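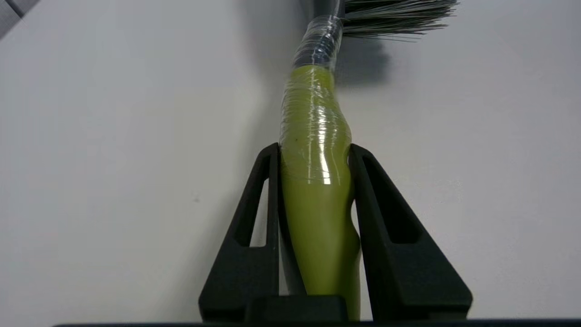 11月27日 Urnamon居家卫生研究组
阅读时间：7分钟

4.2 自报清洁频率能说明什么

家庭清洁研究长期依赖一个很方便的假定：受访者说自己每周打扫几次，大致就等于每周打扫几次。这个假定很少有人检验，引用它的文献却越来越多。本节用Steddale和Meddale两地的问卷数据，考察这个假定在多大程度上站得住。我们的结论偏于消极，读者如果希望从中找到一个可以直接套用的校正系数，恐怕要失望。

两地共发出问卷3342份，收回1771份。其中同时填写了首轮问卷和后续七日日志的有1122份，以下分析只用这一部分。先要承认，愿意连续七天写日志的人本来就不像一般住户，他们对打扫这件事要么格外在意，要么格外有耐心。任何以此为基础的推断都带着这层偏差，加权处理只能调整年龄和住房类型，调整不了耐心。既有研究中常见的做法是在脚注里提一句“样本可能存在选择性”，然后照常报告显著性。我们认为这句话应当放在正文里，并且应当影响结论的语气。

首轮问卷沿用Dimitriou量表的措辞，询问受访者“通常”多久清洁一次厨房台面、地面、浴室和纺织品。问题就出在“通常”二字。预访谈于4月进行，受访者对这个词的理解相当分散：有人回想上一周，有人回想一年里状态最好的那段日子，还有人把家中其他成员的劳动一并算在自己名下。量表的使用手册把这些差异归为随机误差。我们看不出有什么理由相信它是随机的。把别人的劳动算进来，只会使数字变大；以状态最好的日子作参照，也只会使数字变大。几种偏差方向一致，样本再大也抵消不掉。

日志数据同样不能当作真值。有些文章把日志称为“金标准”，这个说法过于慷慨。写日志本身会改变行为，被要求记录打扫次数的人，头两天往往打扫得更勤。我们的日志里，第一天的条目最密，到周末明显稀疏。这究竟反映了打扫减少，还是反映了记录的人倦了，单凭日志无法区分。两种工具各有毛病，它们之间的差距因此只能说明两者不一致，不能说明哪一个更接近实际。

更棘手的是“清洁一次”指什么。问卷把它当作可数的单位，住户的实际操作却很少这样分段。擦掉灶台边的一滴油算不算？扫完地又回头把门口的碎屑归拢一下，是一次还是两次？Dimitriou量表建议以“使用了清洁工具”为判据，听上去客观，执行起来并不省事。工具的种类直接影响受访者是否觉得自己在“清洁”：拖把和吸尘器几乎总会被计入，抹布时有时无，而手刷（图3）一类的小件工具最容易漏掉。若干受访者在首轮问卷中表示从不使用刷子，日志中却写到刷洗水槽边缘或清理窗轨。追问时他们解释说，那只是“顺手弄一下”。

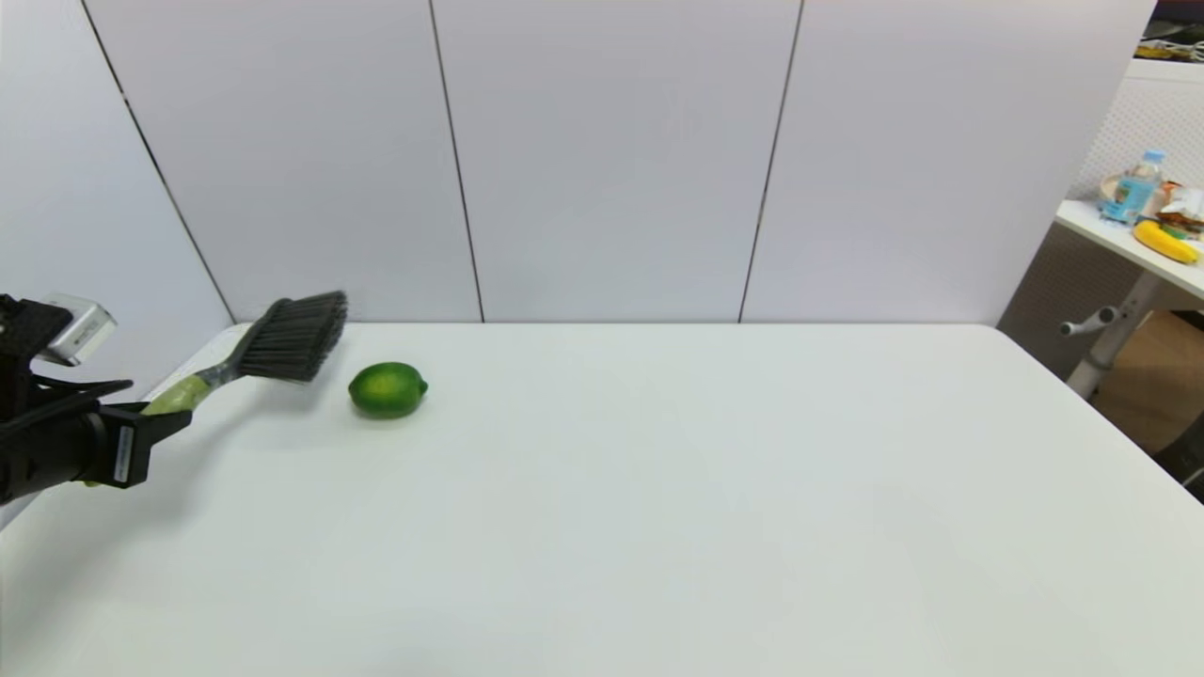

图3 手刷。手柄呈浅黄绿色，靠近刷头一段为灰色，刷毛黑色而密集。

小件工具的漏报看似琐碎，后果却不小。按量表的计分方法，工具种类与频率相乘得到“清洁强度”，任何一项被记为零，对应的乘积便随之消失。于是一户经常用刷子处理缝隙、很少动用大件工具的人家，得分可能低于一户每周开一次吸尘器、其余一概不管的人家。把这样的得分拿去与室内灰尘或过敏症状作相关分析，得到弱相关毫不奇怪，得到强相关反而应当起疑。我们注意到，报告强相关的几篇文章都没有公布工具分项，读者无从判断结果由哪一项推动。

有同行提出，可以改用消耗品的购买记录作间接指标，例如清洁剂的用量。我们对此同样有保留。购买不等于使用，促销期囤下的清洁剂可以在柜子里放上很久；稀释比例因人而异；只用清水和刷子的住户在这种指标下几乎不存在。Meddale的租住户较多，部分清洁用品由房东统一购置，购买记录连住户边界都对不齐。用一个含混的指标去验证另一个含混的指标，两者吻合时也未必值得高兴。

两地之间的比较也应当谨慎。Steddale的自报频率高于Meddale，这一差异在首轮问卷中很稳定，在日志中则缩小到难以解释的程度。一种读法是Steddale居民更爱干净，地方媒体大概会喜欢这种读法。另一种读法是两地居民对“应当多久打扫一次”的看法不同，问卷测到的是这种看法。现有数据支持不了前者，对后者也只是不排斥。我们倾向于把自报频率当作规范认知的指标使用，至于行为，宁可暂时空着。

对后续研究，我们只提几点有限的建议。题干应写明参照的时段，放弃“通常”。应分别询问本人和家中其他成员的劳动。工具清单应逐件列出，小件工具放在前面，并配以实物图片，文字名称在不同住户那里所指差别太大，“刷子”一词在预访谈中就曾被理解为鞋刷、锅刷和马桶刷。乘积式的强度得分应当停用，至少在分项数据公开之前不应再用于比较。以上改动会使问卷变长，回收率多半还要下降，而我们手上没有证据表明由此换来的准确性一定划算。

4.3节转而讨论日志条目随天数减少的问题，所用样本与本节相同。

相关文章
问卷中的“通常”：时间参照词与频率高估
七日日志的疲劳效应
清洁剂购买记录能否代替入户观察
Steddale与Meddale住房状况比较
再论Dimitriou量表的计分方法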